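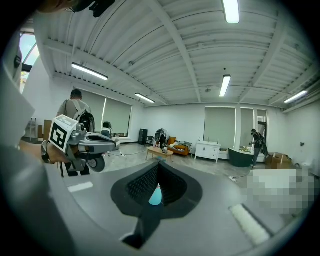

Reading Levels, Book Lists and Other Claims: Your Questions

Does my child need a reading level?
Probably less than you've been told. A level is a guess based on sentence length and word frequency. It can't tell you whether a child cares about the story. We have seen long, hard books with lower scores than dull little readers about ponds.

The school uses Rullorell. Is it any good?
It's a quiz program. It checks whether a child remembers the color of the dog. If your child likes collecting points, fine. We haven't seen anything that convinces us the points lead to more reading once the points stop.

What about the "1000 books before kindergarten" idea?
Reading to small children is a good thing and we'd encourage anyone to do it. The number is a slogan. The same book read every night for a month counts, whatever the chart says.

Do you recommend the Ustine subscription box?
No. Three of our reviewers tried it. Korkor Eshun liked the picture books and thought the chapter books looked like overstock. You pay for the box and the stickers. A library card is free.

Are comics real reading?
Yes. We get this one a lot, usually from a grandparent.

My son is 6 and won't read at all. Should I worry?
Talk to his teacher, and ask for a hearing and vision check if he hasn't had one. Be careful with anyone selling a program that promises results in weeks. Ask what they measured, and who paid for it.

Who picks the titles on your lists?
Ama Acheampong and Lamisi Atinga read everything for under-eights. Raíssa Bezerra handles the older list and the translated books. Publishers send us copies. They don't get to see reviews early, and plenty of what they send never makes a list.

Why isn't the big prize winner on there?
Adults choose most prizes. Some winners are wonderful and some sit on the shelf.

Can I suggest a book?
Please do, unless you wrote it. The list is updated every June. Send the title and the age of the child who liked it to Augustina Baidoo, using the form on the contact page.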